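Gamum Tidy: table-clearing software for single-arm setups

4 min read

Gamum Tidy is a task package from Codisport for people who already have a robot arm and want it to do one household job: clear a table. It does not include an arm. It includes the planner, the grasp library, 357 household object models and 9 furnished rooms for testing in simulation before anything moves in your own space.

Can it clear a table yet?

Partly. Put ordinary things on a table within reach and Tidy will pick them up one at a time and set them in a bin or on a shelf you have marked. Mugs, remote controls and small boxes are the easy cases. Thin flat things are harder, and a phone lying face up on bare wood is still one of the most common failures. Large round things depend on how far your gripper opens. If an object is too wide, Tidy skips it and puts it on a list for you to deal with.

It will not wipe the table, fold a cloth or carry anything to another room. A person does this job faster. We would not buy it to save time at home. Labs, product teams and care-home pilots buy it to find out which parts of the chore they can hand over.

What is in the package

— Planner and grasp library, one seat
— Object models and test rooms
— Moradcombe scoring tool, which runs a set of 500 table layouts and reports each pick as done, dropped or skipped
— Updates through November

The Zamfir add-on covers drawers and cabinet doors and is sold separately. It needs the full package installed first.

Working in simulation

We suggest starting in the supplied rooms. Tables come with mixed clutter, and you can move, add or remove any item between runs. A typical layout has a basketball, a mug, a vase and an open cardboard box on the same tabletop, so the planner has to deal with tall, round and flat shapes in one session. Picks are made from above with a two-finger gripper by default. Side grasps can be switched on in the settings, but expect more bumps against nearby objects.

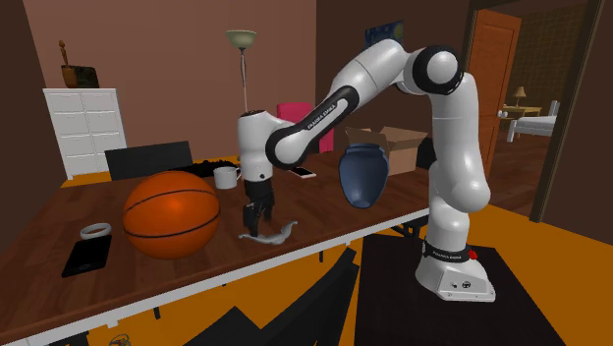

Requirements

An arm with a parallel gripper, a fixed base and one depth camera with a clear view of the table. Suction grippers are not supported. Simulation runs on a desktop computer with a recent graphics card and needs no arm at all.

Support

Email support is included for the first 9 weeks. Setup calls are held on Tuesday mornings and can be booked from your Codisport account after purchase.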